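Automation in our kitchens: what changed for the people in them
Speaker notes, lunchtime session, August 6, 2026

Right, hello everyone, I'll get going while people are still finding seats. If you can't hear me at the back, wave something.

(Wait for the door. Water is on the left.)

I run kitchens. I've done it for most of my working life, school ones first, then hospitals, and for the past few years I've looked after the staff kitchens at Bulley. So I'm going to talk about robots as somebody who has to write the rota round them. If you came for the engineering, the Wirora people are on after the break and they'll do it far better than I would.

A bit of background. The kitchen at Bulley does breakfast and lunch. 80 covers on an ordinary day, with one sitting at breakfast and a long, messy one at lunch. Before any of this we had 6 people on a shift, and two of those spent nearly the whole morning fetching and putting away. Pans out, pans back. Tubs out of the cupboards, tubs back in the cupboards. If you've worked in a kitchen you know the job, and you know who gets given it. It's whoever started last.

So when Gendent came to us and asked which job we'd like a machine to have a go at, I said that one, the fetching. I'd love to tell you there was a long study behind it, but I said it over a cup of tea and it went in the minutes.

(Pause here. Ask who in the room has done the putting away. Hands up.)

Lots of you, good.

Now, the first thing that changed was the talking. I hadn't expected that at all. A kitchen runs on people shouting half sentences at each other — "behind you", "hot", "where's the big one" — and the machine doesn't join in. It doesn't hear "behind you" as anything. The team found that very odd in the first weeks. One of the cooks told me it was like working next to somebody who'd taken the huff. We ended up changing how we stand, so the machine has its side of the counter and we have ours, and you only cross over when it's parked.

The second thing was the cupboards. I could talk about cupboards all afternoon, so stop me. Every kitchen I've ever run has had a system for where things live, and in every single one the system was in people's heads. The lids are in the cupboard by the window, except on fish days. The good ladle is hidden. You can't give that to a machine! Somebody has to sit down and decide where the lids live, and then the lids have to go on living there.

That meant two afternoons with everyone round a table arguing about shelves, and I mean properly arguing. It was also the first time some of the newer staff had been asked where they'd put anything. One of them pointed out that the heaviest pans were kept up high for no reason any of us could remember, and she'd been lifting them down every morning since she joined. We moved them that same day. The robot had nothing to do with it, really, it was just that we'd finally sat down.

The third thing is practising. Wirora do a lot of their trying-out in a simulated kitchen before anything is changed in ours, and they let us look in on it. I wanted the cooks to see that, so we put it up on the screen in the canteen one slow afternoon and I let people chip in. 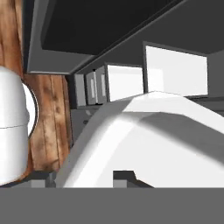 What I got from that afternoon was a list. The cooks watched for a while, politely, and then they all started at once. You'd never leave a door open there. Somebody will be standing in that spot at eleven o'clock. Who's wiping that down? It was the best hour of the whole project from my side, and if you take one thing home with you, get your own people in front of the practice runs early. Don't wait for the finished thing to turn up on a trolley. We did wait, the first time, and we paid for it with a very grumpy August.

(If running late, skip to the rota.)

A word about seeing things from the machine's side. We're used to looking at a kitchen from head height, with everything we know already filled in. We know what's behind a cupboard front before we've got a hand on it. When you try to think about it from down near the counter, with an arm in the way of half of what you'd like to look at, you get a lot more patient. I noticed the team stopped saying "it's being stupid" and started saying "it can't see the handle". That's a big shift in how people talk about a workmate, and I do think of it as a sort of workmate, although I've been told off for saying so.

OK, the rota.

We still have 6 people on a shift. I want to say that clearly as it's always the first question, and it was the first question from my own staff too. I asked for it in writing before we began and I got it. What's different is what the 6 do. The two who used to fetch and put away now do prep and service like everybody else, and we take turns at being what we call the minder. The minder keeps an eye on the machine, clears things out of its way, and stops it if need be.

Minding is not a rest, and I got this wrong. I thought of it as the easy slot and I put people on it when they'd had a heavy week. They came off it more tired than they went on. You're watching something that mostly goes fine, and your attention has to be there for the time it doesn't. After a while we cut it down to short turns and people swap at the hatch. It's much better. I'd still like it shorter.

There's also the matter of who gets to press stop. Our answer is anyone, at any time, and you don't have to explain yourself afterwards. The Gendent people agreed with that straight away, to their credit. A couple of my older hands didn't believe it until the newest person on the team stopped it in the middle of lunch over a tea towel and all that happened was that we moved the tea towel.

Things I'm less happy with. Noise, for one. It isn't loud, but it's a noise that's always there, and we used to have the radio on. People have stopped bothering with the radio. I miss it and I think they do too.

Pace is another. The machine is slow and steady and the lunch rush isn't, so between twelve and one we mostly park it and do the fetching ourselves, the old way. I've had visitors look disappointed at that. I'm not bothered. It does its best work after service, with the putting away, when everybody's feet hurt.

And learning the job. The new starter used to learn the kitchen by fetching. It was dull but it taught you where everything was and who needed what and when. Take that away and you have to teach it on purpose. We copied an idea from Agarwal, who run a bakery site with a similar set-up, and a new person now does all the fetching by hand for their first stretch with the machine parked. Some of them moan. They know the cupboards, though.

(Check the clock. Leave time for questions.)

On money I'll only say that the budget holder is sitting in this room and you can ask over coffee.

On numbers, we're still doing our 80 a day. Lunch goes out when it used to go out. What I look at is whether people want to swap out of the early shift, and they're asking less often, though I wouldn't hang the whole project on that, we also bought a better coffee machine.

Next for us is the second kitchen, the small one upstairs, which has terrible cupboards and a very firm opinion in it about where the lids go. We start with the table and the arguing. I've booked the room and ordered biscuits.

Questions, please, and shout your name before you ask.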